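4.2 Grasp labels from close-range views
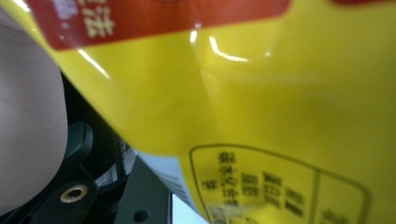

Figure 3. Gripper-mounted camera view of a glossy yellow package at very close range, with one finger pad at left.

Unnur Hallgrímsson objected on reading a draft that views like Figure 3 say little about whether a grasp is any good, and that our labels lean on them too hard. We partly agree. Of the 1120 grasps in the Wiselthorpe set, 367 have a final view filled mostly by packaging, and our two labelers disagreed on 39 of those. Print is often too blurred to read, and glare on film can pass for a crease. The Erix baseline still reports high confidence on such views, and we doubt it has earned it. A model could be learning package color. We therefore report scores with and without the close-range views, and make no claim for the gap between them until the test is repeated on plain bags.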